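Search stories Search
Fiction / Work
February
By Martti Ojala

The Second Floor

Urmila Chauhan had cleaned the Brenier building for nine years when the company put a machine on the second floor. Her supervisor told her over the phone, at ten to six in the evening, while she was changing her shoes.

"It does wastebaskets," he said. "Only wastebaskets for now. You do everything else the way you always do."

"Which wastebaskets?"

"All of them. On two."

She wrote that down on the back of her hand because her notebook was in her coat.

The machine was called a Plirasum. It had two arms and a gripper at the end of each, and it came with a young engineer named Stineck, who carried a laptop and ate crackers from his jacket pocket. He showed her the red stop button and told her she would not need it. Then he showed her again.

The first week it was slow. Urmila could clear a desk bin in the time it took to say so: bag out, knot, new bag in, next. The machine came up to each one and stopped, and its arms went down a little at a time. Stineck stood behind it and typed. Twice she finished the kitchen and both restrooms and came back to find them by the same window.

She didn't dislike it. What she noticed was that her route had holes in it. For nine years she had gone desk to desk, and the bins were the reason to go. She knew who was dieting and who had stopped. She knew that the man by the printer tore up his letters, and that Ms. Þrastardóttir in accounts, who stayed late, threw out her tea bags wrapped in a napkin so they wouldn't drip. Now Urmila went past the desks with a vacuum and looked at carpet.

"You're allowed to talk to me still," Ms. Þrastardóttir said one night, lifting her feet for the vacuum.

"I didn't know I'd stopped."

"You used to come around for the basket."

Urmila switched the vacuum off and they talked for a while about Ms. Þrastardóttir's mother, who was having her hip done. Then she switched it on again. She was four minutes behind at the elevator and had to write down a reason. She wrote "carpet."

In the third week Stineck asked her to watch with him. He had the machine working in the lounge corner, and he wanted to know what she thought about the bags.

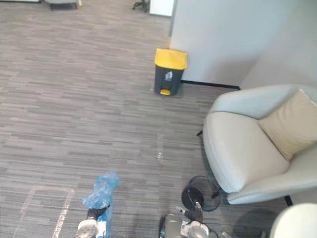

"It should shake the bag before it lets go," Urmila said.

"Why?"

"Sometimes there's something in it. A pen. A badge. People come in the morning and they're crying about a badge."

Stineck typed this in. He asked how she could tell by shaking, and she tried to explain it and found she couldn't. Paper had one sound and a badge had another. She picked up an old bag from her cart, put her own badge in it with some paper towels, and shook it for him. He held his phone close and recorded it.

"Do it again," he said. "Slower."

She did it again slower. It took most of the evening, with keys and with coins and with a spoon from the kitchen. Her supervisor called at eight to ask why the stairs weren't done.

"I'm teaching," she said.

There was a silence on the line. "Is that on your sheet?"

"No."

"Then I don't know what to put it under."

Stineck offered to send an email. He sent it, and the next day there was a new line at the bottom of her sheet, Support, with a box next to it for minutes. The minutes were paid the same as stairs. She asked about that and was told it was being looked into.

By the end of the month the machine could do the whole floor by itself if the chairs were pushed in. So she pushed in the chairs. There was no line for chairs. She put them under Support, all 431 of them for the week, and waited to see whether anyone would call.

At nine she stopped at accounts. Ms. Þrastardóttir had moved her basket up onto the desk, beside the phone, where the machine would not look for it.

"I suppose you'll have to get this one," she said.

Urmila took out the bag — tea bags, a napkin, an envelope — and gave it a shake before she tied it.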